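Search this site
Search for:

Gripper fingers, second set

November 23, 2022
By the author of Isdale Bench Notes

The first set of fingers lasted from June until last week. One of them split along the screw holes while I was tightening it, so I can't blame the arm. I had drawn the holes too close to the edge and used screws that were a size too big for the plastic.

For anyone who hasn't read the earlier posts, this is a small arm on a wheeled base. I build it partly at home and partly at the Marchand Street workshop, where I have a shelf and use of the drill press. The base is called Ollham because that was the name on the crate I cut the first deck from. The job I want it to do is pick things up off the floor and put them in a bin. It does this badly so far.

The new fingers are longer than the old ones. I went back and forth on that. A longer finger reaches the floor without the wrist coming down so far, but it also flexes more at the tip, and the servo has to work harder for the same squeeze. I printed one pair at the old length and one pair longer, ran both with a spring scale tied between the tips, and the longer pair was weaker but still good enough for anything I plan to lift. A tennis ball is fine. A full water bottle is not and I have stopped trying.

Each finger is black, with a rounded tip. The old ones were square at the end and kept catching on the edge of the rug. I sanded a radius onto an old one to test the idea, it stopped catching, and then I drew it properly.

The coating took longer than the printing. Bare plastic slides off anything smooth. I tried rubber tape first, which peeled. I tried dipping the tips, which left a drip I had to cut off with a knife. What I ended up with is a thin brushed coat over the whole finger, left overnight, then a second one. It grips well. It also scuffs if you look at it wrong, and I will probably have to redo it every couple of months.

The wrist camera is the same one as before, on a new bracket from Medidia. The bracket holds the lens a little further back, so both fingertips stay in view when the gripper is open. With the old bracket I lost one of them past half open and had to guess where it was. The tilt is set with 2 screws and some thread lock. I wrote the angle on the bracket in marker — 42 degrees — so I can put it back if it gets knocked. 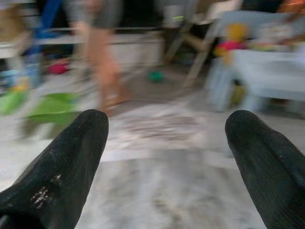 View from the wrist camera, gripper open. Scuffing on the left finger, low down.

Blur is the main problem now. When the wrist swings, everything past the fingers smears, and the detector loses small things completely. A green ball it will usually hold on to. A toy with any pattern on it is gone until the arm stops. I shortened the exposure and that helped, but indoors there isn't enough light to go much shorter before the picture turns to noise.

For now I make the arm stop before it looks. It waits 200 milliseconds after each move, takes a picture, then decides what to do. This makes the whole thing slow to watch. I timed a pickup at some 5 seconds longer than it was with the old code, and I can live with that while I sort out the rest.

Still on the list:

Move the finger screws in from the edge on the next print.
Try a textured tip without any coating.
Put a strain relief on the camera cable, which I have now pulled out twice.
Rewrite the part that decides a rug is an object.

I'll put the finger files up once the screw holes are fixed. The current ones will crack on you the same way mine did.

Get new posts by email. Enter your address to subscribe. You can unsubscribe at any time.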